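Ticket: Crumbs and bits stay on the brown paper mat after sweeping
Product: Grinent hand brush and dustpan set
Status: Solved
Category: Bench and table cleaning 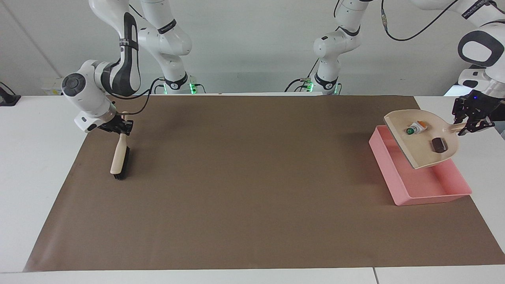
What was reported

We cover our long white table with one big sheet of brown paper and sweep it down at the end of every session with the hand brush and dustpan. Big bits go in the pan just fine. The fine stuff does not! It leaves a gray line where the lip of the pan was, and every time we move the pan back and go again, there's another line. We also lose small pieces on the trip from the dustpan to the tray. Is it the brush, the pan or the paper? We love this setup otherwise and would hate to give up the paper.

First reply, Wanen help desk

Thanks for writing in, this is a fun one. Paper is trickier than a bare tabletop. Could you try these and tell us what changes?

1. Tape the front edge of the paper flat. If the sheet lifts even a little, dust goes under the lip of the pan.
2. Short strokes, bristle tips only. Pressing hard bends the bristles and they flick when they spring back.
3. Wipe the lip of the pan with a dry cloth before you start.
4. Put the tray right on the paper, next to where you sweep, so the pan has almost no distance to travel.

Update from customer, 11 a.m.

Did 1 and 3. Taping helped a lot, I'd say half the problem is gone. Wiping the lip made no difference that I could see. Haven't tried the tray yet because ours normally lives on a shelf across the room (I know, I know).

Update from customer, 2 p.m.

OK, the tray! We set the pink one on the right side of the mat and swept from the left, and what a change. You tip the scoop down toward the tray and you're done. I dropped 16 beads on the paper as a test and got every one of them into the tray on the first try. Before this I'd be on my knees looking for at least a couple.

Short strokes are harder to get used to. I keep wanting to do one big sweep. But the flicking has stopped when I remember.

Still seeing one thin line of dust at the lip.

Second reply, Wanen help desk

So glad the tray worked! For that last line, turn the pan a quarter turn and sweep across the line instead of along it. Then pull the pan back a finger's width and sweep once more. If there's still a trace after that, a slightly damp cloth will get it, but go easy on paper.

Also check the brush. Hold it with the bristles pointing down and tap the handle a few times over the trash. Dense bristles hold on to a surprising amount of dust and drop it again on the next stroke.

Update from customer

The tap! A little cloud came out of that brush. I'd never once cleaned it. Tapped it out, did the quarter turn, and the paper is clean enough that we're keeping the same sheet on for another session. We buy the Hamton rolls and this is going to make them last.

Fix

Tape the front edge of the paper, tap out the brush before sweeping, use short strokes, keep the tray on the mat, quarter turn for the last line. No parts replaced.

Related tickets

Tray slides on paper when bumped
Bristles bent after storage in a drawer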